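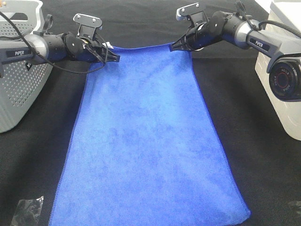
Could we please get the heater fixed before anyone touches the family rate, came a voice from the back row before I'd even found my pen, and so that's where we started, with the agenda upside down. (Item 5 first, then. Sorry to anyone following along on the printed sheet.)

Pretalwood Swim Club, October meeting, in the clubhouse off Lei Street. We got going at 7:10 pm once the coffee was sorted.

Heater. Nendix came back with a price of $1,470 for the new part and the labor. The other company never called back, and I left them two messages. There was a long talk about whether we could limp through another spring with the old one, and the early lap swimmers were very clear on that point! One of them swam in May in two caps. Vote was to go ahead with Nendix, everybody in favor except one, who wants it noted that she'd prefer we look at a solar cover too. Noted. I'm going to ask for prices on a cover and bring them next time.

Family rate. We have 72 families signed up and the rate hasn't moved in four years. After the heater talk there wasn't much appetite for a raise, so it stays put for next season. Single memberships same. We did agree the guest pass is too cheap (people are bringing the whole cousin crowd on hot weekends, you know who you are) and it'll go up a dollar.
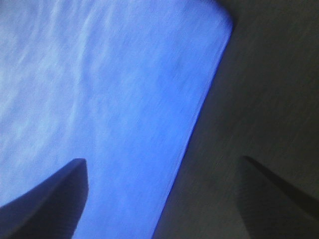
Shayne Harawira
Minutes and Membership

Lockers. All 44 are rented, and there's a waiting list that lives on the back of an envelope in my kitchen. I promised to type it up. If you rented one and don't plan to come back next season, please clear it out and hand me the key, and that includes the sunscreen. The padlock that's been on the end one since summer will get cut off if we don't hear from the owner by the next meeting.

Swim meet with Tindine. They'd like to host this time and we said yes, please, we're still tired from the last one. They have six lanes and a proper scoreboard. The only snag is parking, so carpools it is. We argued a good while over whether the under-eights should swim first or after lunch, and I think we landed on first, but I'll check with the Tindine people before I put it in the newsletter.

Snack bar. The freezer door is sagging again. Somebody suggested giving up on ice cream bars altogether and the room got pretty loud, so no. Duct tape for now, and I'll look at secondhand ones online.

Lost and found. Same pile as last month, plus goggles. Unclaimed towels go to the animal shelter when we close up for winter, which I know I said last year too, but this time I'll drive them over myself.

Other stuff. The gate code changes after closing day and I'll text the new one. Leaf raking on the deck is still wide open, so bring your own rake and gloves if you can spare an hour.

We wrapped up at 8:35. Next meeting same room, same time, and I'll email if the clubhouse is booked.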